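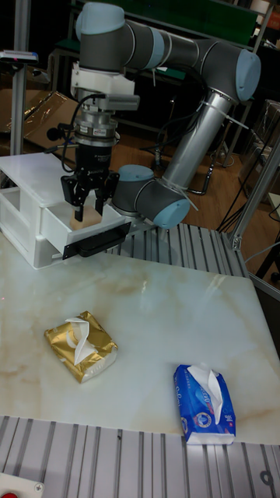 Write down what the robot is allowed to do before you teach it to do anything, Jamila Abeysekara told me in my first week at Orach, and then she made me throw away a whole afternoon of programming to prove she meant it.

Chapter 7
House Rules for a Shared Cell

I've been putting off this chapter, I'll admit. Rules are the part of robotics that students skim, and I skimmed them too, right up until I had a cell of my own to sign for. So I'm going to try to do it the way I wish it had been done for me, with small jobs and ordinary objects, and leave the big yellow-fence factory stuff for Chapter 9.

The job we'll keep coming back to is about as homely as it gets. There's a tabletop with a white plastic drawer unit on it, a small block, and a couple of packs of facial tissues. An arm has to work in and around the drawer. You could do the whole thing yourself with one hand while talking on the phone! But try writing the rules for it and you'll see why it gets its own chapter.

Three layers of rules

Most of what governs a robot cell comes in layers, and people get into trouble when they mix them up.

The top layer is law. It depends on where you are, and it mostly says that whoever runs the workplace has to keep people from getting hurt. It rarely tells you how fast an arm may move.

Under that are the published standards. They're written for the people who build robots and the people who put them to work, and those are two different jobs, even when the same tired person is doing both. Get the current edition. I once spent most of June arguing from an old photocopy (with real passion, too) and lost.

The bottom layer is house rules, the ones your own shop writes down and sticks up on the wall. This is the layer you'll be writing, and it's where we'll spend our time. At Orach ours ran to 27 pages when I arrived. We cut them down to 7, and people began reading them.

Assess the job, then the arm

"It's a collaborative robot, so it's safe." You'll hear this a lot. The arm may have lovely rounded joints and a force limit you trust completely, and that still leaves whatever you bolted to the end of it, whatever it's holding, and the furniture. A drawer is a good thing to think about here. Open, it has an edge, a gap behind that edge, and a front that can close on a finger. None of that appears on the robot's data sheet.

So a risk assessment belongs to a task. Change the gripper and you do it again. Change the object, same thing. At Sulmont, where I taught for a while, they kept one sheet per task in a binder, with the date at the top and a signature at the bottom, and if the sheet didn't match what was on the table, you didn't press start. I thought it was fussy -- for maybe two days.

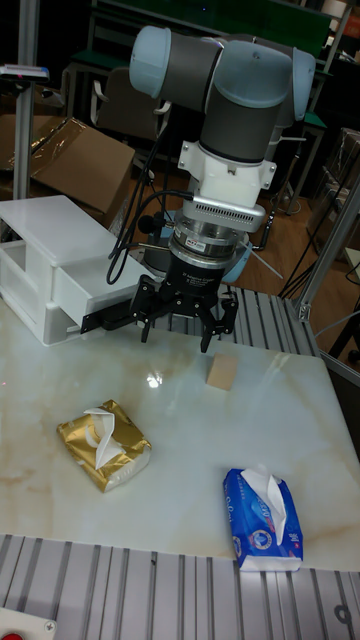 But surely a wooden cube and a pack of tissues can't hurt anyone, Afroza Selvanayagam wrote in the margin of my first draft, so why would I fill in a form for them?

Fair question, and I get it every year. The cube is harmless. What I care about is the path the gripper takes to reach it, and where your hand is likely to be when you lean in to move it back to its starting spot. Soft objects are sneaky in this way. They look so friendly that people reach for them without thinking, and a tissue pack lying near the front edge of a table is exactly the kind of thing I'd reach out and nudge back. So write it down: who resets the objects, and what state the arm has to be in when they do.

Here's how the entry might read on a sheet like Sulmont's:

Task: work at the drawer, objects on tabletop.
Who may reach in: the operator only, with the arm stopped.
Reset: operator puts all objects back, closes or opens the drawer to its start position, steps back, then restarts.
Stop: reachable from where the operator stands, and tested at the start of each shift.
Cables: checked for slack and snags at every tool change.
Valid for: this gripper and these objects.

It's short, and it should be. If an entry won't fit on a card, I usually find I've got 2 tasks pretending to be one.

A word about cables, which my students think I'm obsessed with (they're right). Look along the silver link of the arm in the next picture and you'll find white zip ties. I love a zip tie, but it needs to hold the cable close while leaving enough slack at the joints for the farthest reach. Run the arm slowly through its whole path with a hand on the stop, and watch the cable instead of the gripper.

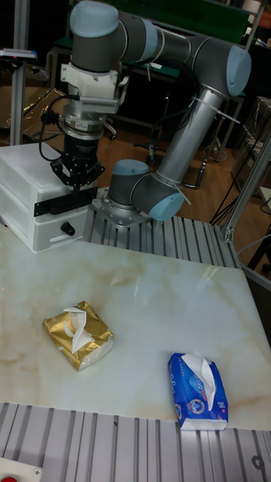

Before you read on

Pick a drawer at home, any drawer, and put a few things near it. Now write the sheet for it, using the headings from the entry above. Give yourself nine minutes. Then swap with a classmate and go hunting for the moment when a hand and a gripper could end up in the same place.

Keep what you wrote. We'll come back to it in the next section, when we look at the Panicker checklist and start putting speeds next to each step.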